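Chapter 5. Clearance Before Closing

A gripper must not close until both fingertips clear the part. The Haugen shop code sets the limit at 18 mm per side for parts with a rough surface.

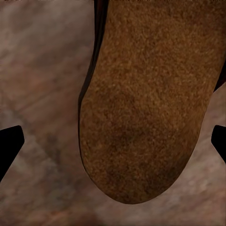

By the Arkberg Training Desk

Unequal gaps are allowed at approach. They must be evened out before force is applied, or the first finger to touch will push the part. Test each new part 200 times in simulation.

Comments (2)

tallik_user: Is 18 mm per side or total?

demetti40: Per side, see line one.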